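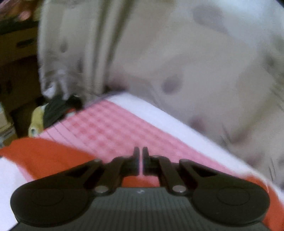 Liltata – tejidos de cuadros y telas lisas

Versión 2. Ficha de datos y notas de uso.
Mantenimiento: Wanda Kubiak. Revisión de etiquetas: Spyros Hoxha.

Resumen

Liltata reúne 193 secuencias de manipulación de textiles domésticos: paños de cuadros vichy, telas lisas de color vivo y piezas con ribete. El interés está en la tela, en cómo se pliega, cómo cae y cómo se distingue una pieza de otra cuando se solapan o quedan muy próximas. La colección se preparó en el taller de Atico y se distribuye junto con las herramientas de lectura de Mandstead.

Contenido

Cada secuencia ocupa una carpeta propia con tres elementos:

secuencia.mp4 – vídeo en color, sin sonido
piezas.csv – lista de las telas presentes, una por fila
notas.txt – observaciones libres de quien etiquetó; puede estar vacío

El fichero piezas.csv usa punto y coma como separador y codificación UTF-8. Columnas:

id_pieza: entero, único dentro de la secuencia
color_base: color dominante, en minúsculas y sin tildes
color_sec: segundo color, vacío en telas lisas
patron: liso, vichy, raya, otro
borde: ninguno, ribete, dobladillo, no_visible
estado: extendida, plegada, arrugada, indeterminado

Criterios de etiquetado

El patrón vichy se anota como tal cuando se reconoce la cuadrícula en dos tonos, aunque la tela esté en diagonal o solo se vea una franja. En los paños rosa y blanco, color_base es siempre rosa y color_sec blanco. No se mide la proporción entre ambos.

La tira blanca que remata algunos paños se registra en la columna borde con el valor ribete. No constituye una pieza aparte, ni siquiera cuando es lo bastante ancha como para confundirse con otra tela situada detrás.

Los tonos entre el naranja y el rojo se agrupan en naranja_rojo. En la versión 1 eran dos valores distintos y la concordancia entre etiquetadores era mala; Hoxha los fusionó en enero. Quien necesite la separación antigua la encontrará en el directorio legado.

Si una misma tela aparece en dos zonas sin continuidad visible, se asignan dos identificadores. La columna no presupone que sean la misma pieza. En caso de duda, la sospecha va a notas.txt.

Las líneas finas sobre un paño pueden ser pliegues o relieve del tejido. Solo se marca plegada si hay superposición clara de capas; para lo demás se usa extendida o indeterminado.

Particiones

Las listas están en particiones/. Hay 4 ficheros: entrenamiento, validación, prueba y prueba_vichy. El último es un subconjunto de prueba limitado a secuencias con al menos un paño de cuadros. Ningún identificador de secuencia se repite entre entrenamiento y prueba.

Problemas conocidos

El valor no_visible está infrautilizado en las primeras carpetas, donde se anotó ninguno por defecto.
Los cuadros pequeños producen muaré al reducir la resolución – conviene filtrar antes de escalar.
El lector de Raudsepp ignora las filas con color_sec vacío. Hay un parche en herramientas/, pendiente de integrar.

Cambios respecto a la versión 1

Fusión de naranja y rojo. Nueva columna borde. Corrección de identificadores duplicados en piezas.csv.

Contacto

Los errores de etiquetado se comunican a Wanda Kubiak a través del gestor de incidencias, indicando carpeta e id_pieza.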